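# Hillside Folding Drying Rack

Laundry has a way of taking over whichever room you were hoping to use.
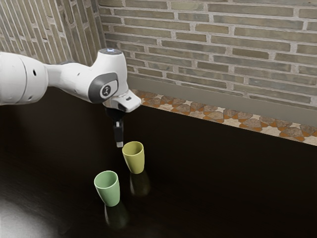

The Hillside was designed by Antonina Kobzar, whose apartment had one radiator, two children and no dryer. She wanted a rack that would hold a full wash and then go behind a door. Our first version did the first part very well. It went behind a door the way a piano goes behind a door.

The one we sell now folds to 5 inches deep. Opened out, it stands 66 inches tall and carries 13 rails, each long enough for a bath towel hung flat (or a fitted sheet hung however fitted sheets insist on being hung).

## Details

- **Frame:** powder-coated steel, in white or a gray we call Woster
- **Rails:** beech, sanded and oiled
- **Feet:** rubber, replaceable, fond of rolling under the fridge
- **Folded depth:** 5 inches
- **Height:** 66 inches
- **Assembly:** one hex key, included

The rails are spaced wider at the bottom, so jeans go there. Put them on top and the rack will still stand up, but it will lean a little and you will think about it all evening. Socks go wherever they like.

## Care

Wipe the rails down when they look tired. Oil them once a year; we do ours in May, or say we do. New red things should be washed a few times before they meet bare wood. Beech remembers.

Please don't do pull-ups on it. We mention this for one customer, who knows who he is and has been sent his new hinge.

## Spare parts

Yaryna Hordiienko looks after spares and will mail you a single rail, a hinge or a set of feet. Tell her the color and whether yours has the old round hinge or the newer flat one. If you can't tell, send her a photo. She can usually tell from the screws.

Racks bought before 2022-12-16 have the round hinge. Flat ones won't fit them, however firmly you push.

## Ordering

We make the Hillside in batches of 300 at the Dmytriv workshop. White goes first every time, and every time we make the same amount of gray. If your color is sold out, leave your email and we'll write once, when the next batch is packed.

Pairs well with the Aklow peg basket, sold separately, pegs also sold separately.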